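How to Host a Family Movie Night the Kids Will Sit Through
By Zyanya Villaseñor

Start with the running time. For kids under eight I look for something close to an hour and a half. Our last pick, an animated feature called Pridstead, ran 103 minutes, and the youngest was done well before the credits.

Step 1. Let each child name one movie by Thursday. Write the titles on slips and draw one. The losing slips go back in the jar for next week, so a kid who misses out still has a chance.

Step 2. Watch the trailer yourself first. Ratings tell you some things but not whether there is a scary clown in it. If the movie is a remake, find out how much has changed. My daughter grew up on the old Leiva cartoons and was upset for the first 20 minutes of the new one — they had given the fox a different voice.

Step 3. Set up before dinner. Log in, find the movie, and turn on the subtitles if you want them. 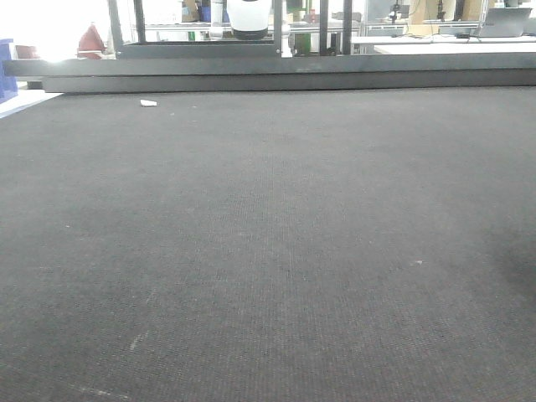 Step 4. Make the snacks ahead. One bowl per child works better than one big bowl. Drinks need lids.

Step 5. Plan one break, near the middle. Pause at the end of a scene, set a timer for 6 minutes, and start again when it rings. Bathroom, refills, stretch.

Step 6. Talk about it afterward, but keep it short. I ask who their favorite character was and what they would change. Older kids may want to write a few lines and give it a star rating. We keep ours in a notebook — Steltus is still the only movie with five stars from everyone.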